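Reading time: 6 min

Subject: Re: [fiber-care] Cold wash and fleece pilling, follow-up

On August 2025 digest thread, Suvel wrote:

> I have been running the cotton-rich fleece through the 30 C program
> as suggested upthread and the inside face still mats after a few
> cycles. The outside is fine. Is this a detergent problem or a spin
> problem? The machine is a Narness front loader, default spin. I use
> the dose printed on the bottle. I tumble dry on low because there is
> no room for a rack in January.
>
> Also, does anyone have a view on whether turning the garment inside
> out does anything for brushed fabrics? I have seen it recommended
> and I have seen it called a waste of time.

I would look at the dryer before the detergent or the spin.

Brushed fleece is a knit whose inner loops have been raised by wire rollers. The raised fibers are held at one end only. When they get wet they lie down, and when they dry under load or under friction they stay down and tangle with their neighbors. Matting and pilling are related but separate. Pilling is a surface problem: loose fiber ends roll into balls and stay anchored by a few strong fibers, usually polyester if there is any in the blend. Matting is the pile itself collapsing. You describe matting, and a fabric shaver will do nothing for it.

Three things drive it, in the order I would check them.

Drying. Low heat on most home dryers means a longer cycle, so the garment tumbles for longer. On a full load the fleece rubs against everything else the whole time. Try 4 minutes of tumbling at the start, take the garment out, shake it hard by the hem, and finish it flat or over a chair back. You do not need a rack for one sweatshirt. A bed will do during the day if there is a towel under it.

Residue. The printed dose assumes a full drum and usually medium-hard water. If you are washing half loads in soft water you are overdosing, and what does not rinse out sits at the base of the pile and glues it. The test is simple. Run the clean, dry garment through a rinse-only cycle and look through the door glass partway in. If there is foam, cut the dose in half for the next few washes and test again. Fabric softener should be dropped altogether for brushed cotton. It feels better on the first day and worse by the end of the month.

Spin. I put this last. High spin presses the pile against the drum but only for a few minutes, and a garment that comes out holding less water needs less tumbling. Unless the default on your Narness is at the very top of its range, I would leave it alone.

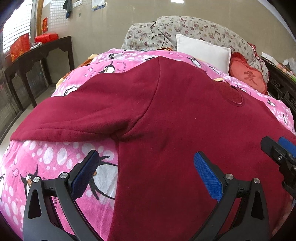 Posted by Tiina Juntunen to fiber-care

On laying out: spread the body flat and pull each sleeve away from the side so the underarm is not folded on itself. The underarm is where two or more layers meet at the seam, and it is the last part to dry. If it dries bunched, the crease sets and the pile inside the crease goes hard. Open the neckline as well. Rib trim holds more water than the body fabric and will wave along its edge if it dries under its own weight on a hanger.

Dark colors show lint, and people tend to blame the sweatshirt for shedding when the lint came from something else in the load. Wash dark fleece with other dark knits and keep towels and light blankets out of that load. Check the dryer filter too. If the fiber in it is mostly a different color from the garment, the garment is not the source.

On inside out: it depends which face you want to protect. Turning the garment moves the abrasion from the outer face to the brushed face. For a printed sweatshirt, or a dark one where surface fading matters, that is a reasonable trade. For your case, where the outside is fine and the inside mats, it is the wrong direction. Wash it right side out. A mesh bag helps slightly in the washer and should not go in the dryer, where it bunches the load and leaves a damp core.

Recovering a matted garment is possible up to a point. What has worked for me:

1. Rinse-only cycle with no product, twice if the first one foams.
2. Short spin.
3. Shake out, then lay it flat, inside out.
4. When it is nearly dry, brush with a soft clothes brush in one direction, then against it. Light pressure. A pet slicker brush is too aggressive and pulls fiber out of the base knit.
5. Let it finish drying before folding.

Expect to get part of the loft back. Fibers that have broken off are gone, and the elbows and the seat of the hem usually stay thin.

A note on blends, as the question comes up each winter. A 50/50 cotton and polyester fleece keeps its loft longer but pills more on the outside. At 70 percent cotton and up, you get less pilling, more shrinkage in length, and the matting described above. Neither is a defect. If the label has been cut out, look at how it dries: the high-cotton one will still be damp at the cuffs when the rest of a mixed load is done.

I have two Granström sweatshirts bought together, same weight, same color. One has been dried flat since new and the other was tumbled until last winter. The tumbled one is visibly shorter in the body, and the pile is flat across the back. Same detergent, same machine. It is a sample of two, so take it for what it is — but it agrees with what the Brunico thread concluded before the archive moved.

If you try the rinse test, please post your water hardness along with the result. The earlier reports left it out and cannot be compared. I would also like to know the load size, meaning how full the drum was when dry. The dose per wash means little without it.

Tiina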